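4.2 Does color coding reduce sorting errors?

The claim that colored containers cut sorting errors is repeated so often in the storage literature that few authors still cite a source for it. We traced the claim through the guides used at the Herwood and Oltdale depots. Both lead back to one supplier leaflet from Hedeck, which gives no error rate, no sample size and no account of what the colored trays were compared with.

Our own records give the claim little help. Each depot logged 2,000 returned items in November, Herwood with colored trays and Oltdale with plain ones labeled by hand. Misplaced items came to 5 at Herwood and 7 at Oltdale. A gap of two items could come from a single bad afternoon, and we see no reason to read more into it.

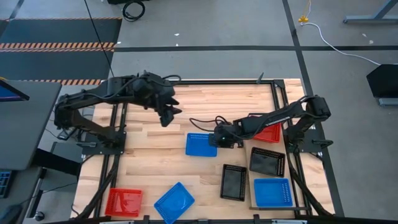
Figure 3. Shallow plastic trays with perforated rims, in blue, red and black.

Supporters of the scheme may answer that the benefit lies in speed. We could not test this, as neither depot recorded handling times. The Wan checklist, which both depots follow, asks staff to read the label in any case, so it is hard to see where the saved seconds would come from. Staff at Herwood also told us that the meaning of red had changed at least once during the year, and two of the written guides still disagree about it.

Color itself is less steady than the guides assume. A glossy blue surface can look almost white where it catches the light, and dark shades are easily confused at the back of a shelf. None of the guides mentions lighting.

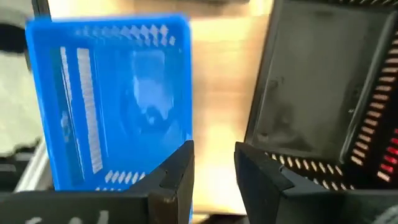 4.3 Limits of the comparison

The two depots differ in more than their trays. Oltdale has the longer-serving staff, and Herwood handles a wider range of items. Errors were logged by the same people who made them, so both counts are probably too low. We would not use these figures to argue against colored trays, and we doubt they can be used to argue for them.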